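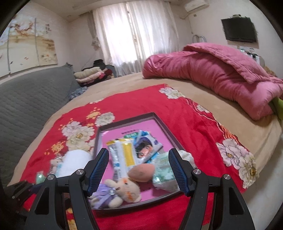

Hand-Held Gripper Build, Session 6: Fingers, Pads and First Grabs

Right, last time we got the Drirkberg body bolted together and a few of you went home with fingers that flapped about. We'll fix that first and then have a go at picking things up.

Fingers

Check your joints before anything else. The screws want to be snug, with the finger still moving freely when you squeeze the trigger. I overtightened mine on the first build and spent a whole evening blaming the spring (it was fine, the spring was innocent!). If one finger moves before the other, slacken both linkages, close the gripper by hand until the tips meet, and tighten again from there.

The triangular cutout in the lower part of each finger stays as it is. I know two of you filled yours in on the drawing to make it stronger. Print it that way if you like, but you'll be waiting a lot longer at the printer and Ilaria Pace has the queue this month.

Pads

The blue pads have a fine grid on the face, and the grid goes outwards. Clean the finger with a bit of alcohol, let it dry, press the pad on and leave it overnight. Both pads should lean in a little towards each other when the gripper is open. If yours lean out, you've swapped left and right.

What to practise on

Anything small from round the house will do, but mix it up. A tray on the bed is a nice easy start: snack packets, a makeup sponge, a little plush bunny. They all want something different from you. Packets crinkle and slide, so go for the long sides and close slowly. A sponge squashes, and you'll be tempted to keep squeezing — stop as soon as it lifts. With soft toys go for the body, as ears and charms are a pain.

Beds are bouncy, mind. Push down on the mattress and everything in the tray shifts, so come in from above and keep your other hand off the covers.

The camera

The lens is very wide and straight edges will look bent. Leave it alone for now. Marisa Cirillo is doing calibration with you in session 7, and she'd like an untouched recording from everyone.

For next time

Do 13 grabs on at least 2 different surfaces and write down which ones slipped. Bring the notebook even if it's mostly slips. Mine was, all through November.

Spare pads are in the Titard drawer, left of the soldering bench.

Last updated: November

Contact: Marisa Cirillo, Valentini Shared Workshop
© Valentini Shared Workshop
Back to top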